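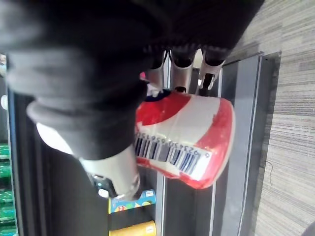

Section 4 covers stocking the Ivel shelf unit once the frame is standing and level. Read it through before you load anything, and keep the parts bag from Section 3 within reach, as two of the spare shelf clips are used in step 6. Cylindrical containers need more care than boxes. A red-and-white one with a rounded end, like the one held on its side over the dark gray shelf frame, will roll if it is put down that way, and its barcode runs along the white band of the label, where it is easy to lose against the back of the shelf. Stand containers of this type upright wherever the shelf spacing allows.

4.1 Before you start

Check that all shelf rails are seated. Press down on each rail at both ends. If a rail moves, take it out and fit it again as described in Section 3.4.

Wipe the shelf panels with a dry cloth. Do not use spray polish. It leaves a film that lets smooth containers slide.

The load limit is 60 pounds per shelf, spread evenly. The Guledstead add-on shelf has the same limit when it is fitted with the cross brace.

CAUTION: Do not load any shelf until the wall strap is attached. An unstrapped unit can tip forward when the upper shelves are full and the lower ones are not.

4.2 Loading order

1. Load the bottom shelf first. Put the heaviest items here, toward the back.

2. Work upward one shelf at a time. Leave the top shelf until last.

3. Set containers down with the label facing out. If you scan stock at the shelf, turn each one until the barcode can be read from the front.

4. Leave a gap of 2 inches between the tallest item and the shelf above it. Less than this makes it hard to lift items out over the raised border.

5. Place small or light items in a divider tray (Part 111, sold separately). Loose small items get pushed behind larger ones and are hard to find again.

6. If a container has to lie on its side, put it in a divider tray or clip a stop to the front rail. Use one spare shelf clip at each end of the stop.

7. Check that every lid is fully closed. Lift containers by the body and not by the lid.

NOTE: Do not stack round containers more than two high unless the lid has a raised rim that holds the base of the one above.

4.3 Changing the shelf spacing

Empty the shelf completely before you move it. Lift the front edge, pull the panel toward you, and release the clips from the uprights. Fit the clips at the new height, making sure all four are level, then slide the panel back in until it drops behind the border.

CAUTION: Keep your fingers clear of the rail when the panel drops. Wear work gloves if the edges of the panel are exposed.

4.4 After loading

Look along the front of each shelf. A panel that bows in the middle is overloaded, and some of the stock should be moved down. Check the wall strap again 60 days after the unit is first loaded and tighten it if there is any slack.

Units made before April have a plain front rail with no slots for the stop. For these, use the Moodley adhesive stop strip. Clean the rail and let it dry before you press the strip on, and leave it overnight before placing anything against it.

If the unit is to stand beside a Grekance end panel, go to Section 5 before you load the side nearest the panel. The joining bolts cannot be reached once the shelves are full.

Last updated: 19th June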